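Protecting household and workshop equipment from mains faults

Advice for householders, issued by the Tarton Residents' Technical Service

The following guidance concerns the care of equipment that is permanently or frequently connected to the mains: televisions, computers, chargers, sewing machines, freezers, bench tools and similar items. It applies to ordinary dwellings and to small workshops attached to them. It does not replace the instructions supplied with any appliance, and work on the fixed wiring of a house should be left to a qualified electrician.

Extension leads

An extension lead is intended as a temporary measure. Where a lead has been in the same place for more than a few months, the household should consider having an additional socket fitted. Leads should be bought in the length required. A lead that is too long tends to be coiled behind furniture, where it gathers dust and cannot easily be inspected.

Drum leads must be fully unwound before a heater, kettle, vacuum cleaner or large power tool is connected. The rating printed on the drum usually gives two figures, one for the lead when wound and one for the lead when unwound, and the lower figure is often much smaller than users expect. One lead should never be plugged into another. Fan heaters, tumble dryers and washing machines should be connected directly to a wall socket.

Adaptors and multi-way blocks should lie flat on a hard surface or be fixed to the wall by the slots provided. They should not hang by their own cable, and they should not be placed under carpets, cushions or bedding.

Bedrooms

The bedroom deserves separate attention. Telephones, reading lamps, electric blankets and clock radios are commonly supplied from a single block beside the bed, and the cable frequently passes between the mattress and the wall. Repeated movement of the bed frame wears the outer sheath at that point. The bed should be drawn out twice a year and the cable examined along its whole length.
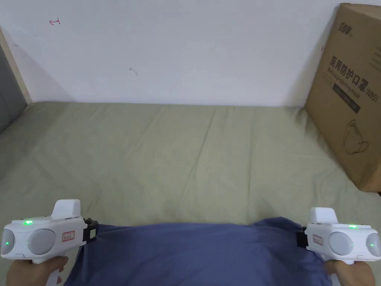
A cable that shows flattening, stiffness or a change of colour should be withdrawn from use and replaced. Repairs with adhesive tape are not acceptable, even for a short period. Chargers should be placed on a bedside table or shelf while in use, and should be switched off at the socket when the device is full.

Electric blankets are to be stored flat or loosely rolled, with nothing heavy placed upon them. A blanket that has been folded sharply should be checked by a competent repairer before the cold season begins.

Plugs and fuses

The fuse in a plug protects the cable. It should match the appliance instructions, and a larger fuse should never be fitted to cure repeated failure. If a replacement fuse fails as soon as the appliance is switched on, the appliance should be taken out of service and examined.

The following points should be observed when a plug is inspected:

1. Switch off at the socket and remove the plug by its body, never by pulling the cable.

2. Look for brown marks around the pins or the fuse cover. Such marks usually indicate a loose contact, either in the plug or in the socket.

3. Check that the outer sheath of the cable enters the plug and is held firmly by the cord grip. No coloured inner wire should be visible from outside.

4. If the plug can be opened, confirm that each terminal screw is tight and that no loose strands of wire have escaped.

5. Close the plug, refit it and make sure that it sits fully home in the socket without rocking.

A plug that is warm to the touch after supplying a small appliance should be reported to an electrician together with the position of the socket. The socket should remain unused in the meantime.

Surge-protected blocks

Short rises in voltage may be caused by lightning, by switching on the supply network or by large motors nearby. A surge-protected block reduces the effect of such events on sensitive equipment. The protective parts inside it wear with each event, and most blocks carry a small lamp to show that protection is still present. Once the lamp has gone out the block may still supply power, but it should no longer be relied upon for protection.

Residents of the Brindon and Lundik districts, where much of the supply is carried overhead, are advised to check the lamp monthly. During a thunderstorm, the surest measure remains to unplug the equipment, together with any aerial or telephone lead attached to it. This should be done before the storm arrives. Cables should not be handled while lightning is overhead.

Batteries in smoke alarms and torches should be tested on the same day as the lamp. Many households find it convenient to keep a fixed day, such as the first Thursday of the month.
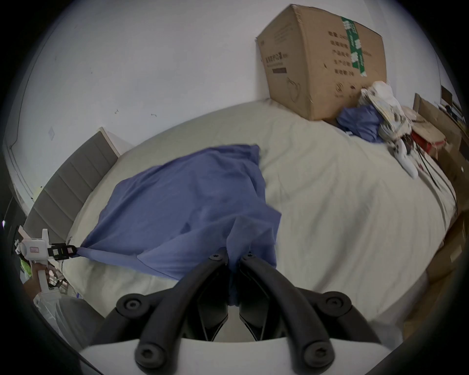 The home workshop

Bench tools should be supplied through a residual current device. Where the fixed installation does not include one, a plug-in type may be used, and its test button should be pressed before each session. If the device does not trip when tested, no tool is to be connected to it.

Dust should be cleared from motor vents with a soft brush while the tool is unplugged. Compressed air tends to drive fine dust further into the windings and is not recommended for domestic tools. Cables on hand-held tools should be wiped down and inspected at the point where they enter the casing, as this is the place where most of the bending occurs.

Where a soldering iron or glue gun is used, a proper stand must be provided, and the cable must be routed so that it cannot be pulled across the hot tip.

Keeping a record

A simple record should be kept of the appliances in the house, with the month of purchase, the fuse rating and the result of the last inspection. A sheet of paper inside the meter cupboard is sufficient. The standard form, numbered 2251, has space for 20 appliances and may be collected from the service counter at Rizzi House.

Enquiries concerning this guidance should be addressed to Giorgia De Luca, Household Safety. Enquiries from owners of workshops should be addressed to Mirko Ferraro. The counter is open from 9 until 12 in the morning, except at weekends.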